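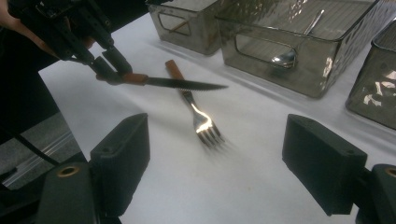 Service Robotics Lab, Unit 6: Setting Up and Looking After the Hand-Held Gripper
Handout, revised 7/15/19
Afshin Shahbazi

Bring this to the bench. The Clalo manual is on the shelf if you want it, but I have stopped telling people to read it first. It was written for a tool fresh out of the case, and ours are not that.

1. What you are responsible for

Each pair looks after one gripper for the whole unit. You check it before a session, you clean it after, and you write down what you did. If the next pair finds a loose linkage and your log says "all OK," I will believe the linkage.

The task is cutlery sorting: pick up a utensil, carry it, release it in the right container. The sales sheet calls this "solved." Ask whoever tells you so which fork they used, on what surface, and how many tries they threw away before they started counting.

2. Before you switch anything on

Look at the finger pads. Wipe them with a dry lint-free cloth. No alcohol on the ridged pads until Rocío Magaña has finished her wear test, because we do not want to guess later what caused what.

Close the fingers by hand and hold them up to a light. They should meet along the whole face. If you see a wedge of light at one end, the fingers are not parallel and a thin handle will swing the moment you lift it. Go to section 4.

Move each joint in the linkage slowly. You are feeling for play, a dead spot where the handle moves and the finger does not. A little is normal. The manual gives a limit, and I have never been able to measure it the same way twice, so compare your tool to the reference tool in the Brinkmann cabinet and write "better," "same" or "worse."

Check the cable run. It should have slack at both ends and should not lie across a rail or a table edge where it can be pinched.

3. The surface

We use a cloth because a bare tabletop flatters the tool. On a hard top the fingers can slide along and scoop. On cloth they catch, drag a fold along with them, and move the fork you were about to pick up. People tend to smooth the cloth flat before every trial. Please don't. Lay it once, leave the creases, and leave it alone until the end of the run.

Shiny metal under an overhead lamp gives a bright streak that can hide the edge of the utensil. If your detection software fails on a fork, look at the lighting before you start changing thresholds. See-through containers have the same problem, and they also let the software find the spoon you already put away. Two groups last September reported excellent detection scores that included utensils already in the containers.

4. Setting the fingers parallel

a. Power off, cable unplugged.
b. Loosen the 2 clamp screws on the moving finger. Loosen, do not remove.
c. Close the fingers on the flat steel gauge.
d. Press the finger against the gauge with your thumb and tighten the screws alternately, a quarter turn at a time.
e. Open, close, check against the light again.

If it drifts out within one session, the screws are probably not your problem. Look for wear at the pivots and tell me before you take anything apart.

5. Grip point

Pick up a table knife by its handle and keep the blade clear of the fingers. Serrated blades mark the pads, and a marked pad grips differently for the rest of its life. Where a knife lies over a fork, take the knife first and lift it well clear before moving sideways. Pulling it off sideways takes the fork along.

A long blade hanging out to one side will try to turn in the grip. Squeezing harder sometimes fixes this. It also hides a misaligned finger, so check section 4 before you reach for more force.

6. Service interval

Clalo says to replace the pads after 3,000 cycles. I asked where the number came from and got the brochure back. Our own log from the Trorkovwood bench has one set that was slipping on smooth handles at 2,900, which looks like good agreement until you remember that it is one set, on one bench, used by people who knew the number. Replace them at the stated interval because we have nothing better, and keep logging slips so that we might.

The Nultesum logging software counts a cycle whenever the fingers close. It does not care whether anything was between them. Keep a paper tally of real picks next to it.

7. What goes in the log

Tool number and both names.
Result of the light check, before and after.
Play compared with the reference tool.
Every slip, drop and double pick, including the ones that were "just practice."
Anything you adjusted, even if you put it back.

8. For the next meeting

Read the supplier's application note on tableware and bring one claim from it that you could test on our bench with the equipment we have. Write down what result would make you stop believing it. Rocío will have the pad samples out so you can compare a new one with a worn one under the magnifier.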